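Chapter 7
Buying a Kitchen Arm: Reading the Offer

Every product starts life as a promise. The Zinent countertop kit, sold by Staltden, promises to "tidy any kitchen," and its brochure claims that 93 percent of household objects are within its skill. The brochure does not say whose household, or who picked the objects. A careful buyer asks both questions before asking the price.

In this chapter we look at the kit as a customer might, starting with the work it is supposed to do. Fruit seems easy. It is also round, smooth and uneven in size, and a bowl of it is a pile — each piece leans on the next. Keep that in mind when a seller calls a task simple. 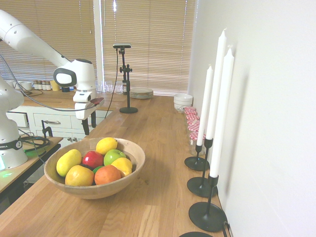
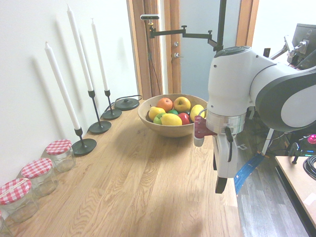
Figure 7.2 An arm at a counter with a bowl of fruit, candles and glass jars, in two views.

Notice how little a still picture can settle. Neither view tells us how often a grip fails, how long a pick takes, or what a person had to fix along the way. Section 2 sets out the records a buyer should request, and what to make of a seller who has none.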